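Unit 6: Looking after the board-service cell
Notes by Shona Merrick, Gratura lab

I love this cell, and by March you will too! It teaches more about alignment than any textbook chapter, and most of what goes wrong starts at the fingertips.
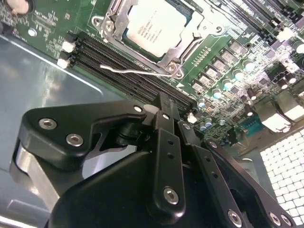 Wipe both fingers before every session, then check each link screw by hand. A loose link shows up as sideways play at the tip, so wiggle gently and feel for it. Log the result, even a boring one.

Next comes the grip check, slow speed only. Run it 2 times and compare the readings.
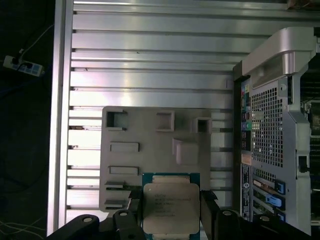
How often should we re-teach the grip point?
After every 300 cycles, and any time a finger has been off.

Benedek Juhász will demo the re-teach in the lab. Bring your log sheets!
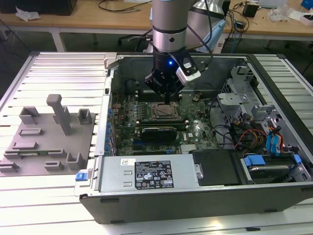
Fixture position is the part I get most excited about. Move the plate a hair and every taught point moves with it. Ours sits to the left of the open chassis on the ribbed worktable, so re-check both after anyone leans on the table. Touch off on the plate first, then the case.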